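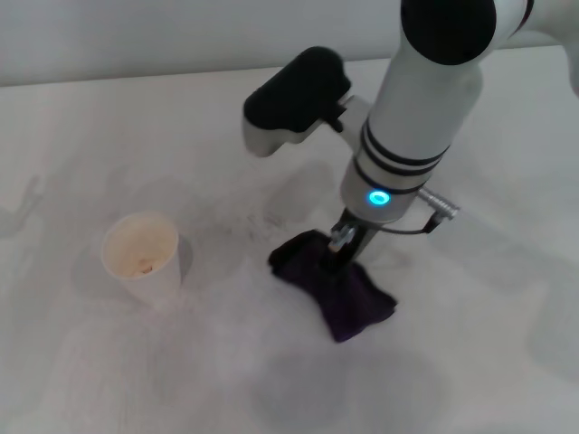 How often should the fire extinguishers in a small office building be looked at?
Once a month by someone on site, and once a year by a licensed service company. The monthly look takes a minute or so per unit and is what this checklist covers.

Pralodley Building, floors 1 and 2
Portable extinguisher checklist, monthly
Date of check: 10/31/19
Checked by: Yi-chun Ko

1. Each unit is in its marked spot — OK, except the one by the copy room, which was being used as a doorstop. Put back on its bracket.
2. Path to the unit is clear — Not OK on floor 2. Boxes of paper stacked under the unit at the east stairs. Moved the same day.
3. Sign can be read from the hallway — OK.
4. Gauge needle in the green — OK on all units but one. The unit in the mail room reads low. Tagged and set aside, spare hung in its place.
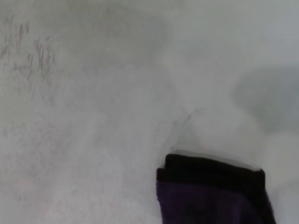
The spare is the same type and size as the one it replaced, so the sign and bracket stay as they are. Skestex has been asked to pick up the low one on their next visit and recharge it. Do not put it back on the wall before it has a new service tag.

5. Pin in place, seal not broken — OK. The seal on the lobby unit is faded but whole.
6. Hose and nozzle free of cracks and dirt — Dust in the nozzle at the loading door. Wiped out.
7. No dents, rust or leaks — Light rust on the bottom rim of the boiler room unit. Same as in May.
8. Yearly service tag in date — OK.
9. Initials and date written on the back of the tag — Done.

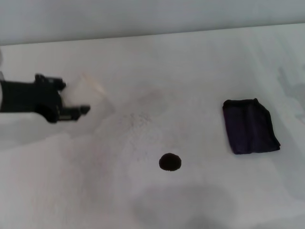

On item 7, surface rust that wipes off can be left and watched. If the metal is pitted, the unit comes down and goes to Skestex. The boiler room floor gets mopped often, and the bracket there could go a little higher as long as the handle stays within easy reach.

Open items
Recharge of mail room unit.
Higher bracket in boiler room, waiting on maintenance.
Reminder to floor 2 about storage at the east stairs.

Comments

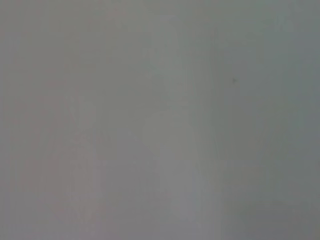
Lu: We had the same trouble with boxes at our Jeltamley office. Tape on the floor, 2 strips and the words KEEP CLEAR, worked better than the emails did. Also, do you lift the units off the bracket each month? Our service tech wants us to, so we can tell if one feels light.

Yi-chun Ko: I lift them, yes. It should be on the list and I will add it as part of item 4. Tape is ordered.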